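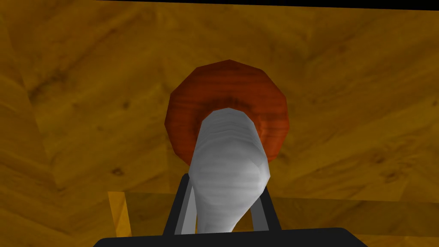
The question of how a household should care for oiled wood has occupied me since July, when I took over my aunt's dining table in Foltholm and received with it a page of written instructions. The instructions had been prepared by Marloes Verhoeven, who refinished the table for my aunt and who still keeps a workshop in Drerkow. They are strict, and I have found them sound. Ms. Verhoeven asks the owner to begin by reading the grain. Where a golden-yellow surface is crossed by darker brown streaks, with knots and swirling lines running in several directions, the cloth cannot simply follow one line from end to end, and she recommends small overlapping passes, with the direction changed as the figure changes.

The oil itself should be applied sparingly. A tablespoon is sufficient for one leaf of my table. It is left to stand for 15 minutes and then wiped back with a clean cotton cloth until the cloth no longer drags. I was formerly in the habit of leaving the excess overnight in the belief that the wood would take what it needed. The result was a tacky film that held every crumb, and its removal required the greater part of an evening.

Two coats are specified, with 5 hours between them. I have kept to this interval with one exception, when guests were expected and the second coat was omitted. No harm came of it, although water rings appeared sooner than usual at the end nearest the kitchen.

With regard to products, I have used Clatavura oil for the first coat and for the second. It has a faint smell of orange peel that lasts until the following morning. Readers who are sensitive to such things may wish to work with the windows open. Used cloths should be spread flat outdoors to dry and should never be left in a heap, as oily rags can heat up and catch fire without a flame.

I am less certain about wax. The instructions permit it but do not encourage it. A neighbor who brought back a set of serving boards from Khunthong waxes them every month and is satisfied with the shine. My own preference is for a duller surface, and I intend to leave the table without wax through the winter.

The underside of the table has yet to be treated. Ms. Verhoeven's page is clear that it should receive the same oil as the top, and I have set aside an evening for it.

Print this post | E-mail this to a friend

Filed under: House and Home, Upkeep

Recent posts
Replacing the Felt on Chair Legs
A Second Visit to Drerkow
On Keeping Written Instructions
The Kitchen Windows, Continued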